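How to plan the budget for a two-arm robot table

By Henryk Wilczyńska
2025-01-29

When our lab in Iststead decided to buy a second workstation with two arms, I was asked to write the budget. I had one week and a price offer from the seller. The offer covered the arms and nothing more, so the first version of my budget was wrong. I describe the steps as I do them now, for people who must plan such a purchase for the first time.

Step 1. Write down the tasks before you ask for prices

Make a short list of what the arms must do in the first year. Our list had handling of books, bottles and small boxes, sorting of cloth, and putting things on a shelf. Next to each task write the heaviest object and the widest object. A gripper that opens too little for your widest book is a costly mistake, and the seller will not find it for you.

Step 2. Ask for the offer in separate lines

Ask every seller to split the offer: arms, grippers, wrist cameras, brackets, cables, controller, shipping, training. We asked Flarkier and Plillulix. The first sent one total sum, and I had to write two more times before I could compare. Check if the camera brackets are included. Check also the length of the cables, because a cable that is good for one arm position can be too short for another.

Step 3. Measure the table and the room

Both arms need to reach the middle of the table, and they also need free space at the sides. Draw the table on paper with the reach of each arm as a circle. The place where the circles cross is your real work area, and it is smaller than you expect.

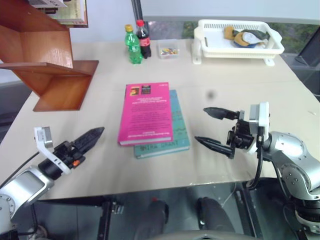
Then mark where the operator will sit and where the shelf and the baskets will stand. If a basket is outside of both circles, you will move it later, and maybe you will need a new stand for it.

Step 4. Put the small things in their own line

I keep 300 dollars for household objects: books, bottles, boxes, cloths, containers. My colleague Anneliese Schwerdtfeger buys them in the Ulloa shop near the lab and keeps every receipt. Buy some objects twice. Paper covers get bent, and you will want the same object again in May when the first one is already ugly.

Step 5. Plan for spare parts

Order 4 spare gripper fingers together with the arms. Separate shipping cost us 50 dollars for a very small box. One spare camera cable for each arm is also wise.

Step 6. Add the waiting time

Our delivery time was 8 weeks. Plan the table, the power sockets and the computer so that they are ready before this date — but do not drill the table until you have the mounting plate in your hands. The drawing we received was for an older plate.

Send the finished budget to the person who will operate the arms, and ask for comments before you sign the order.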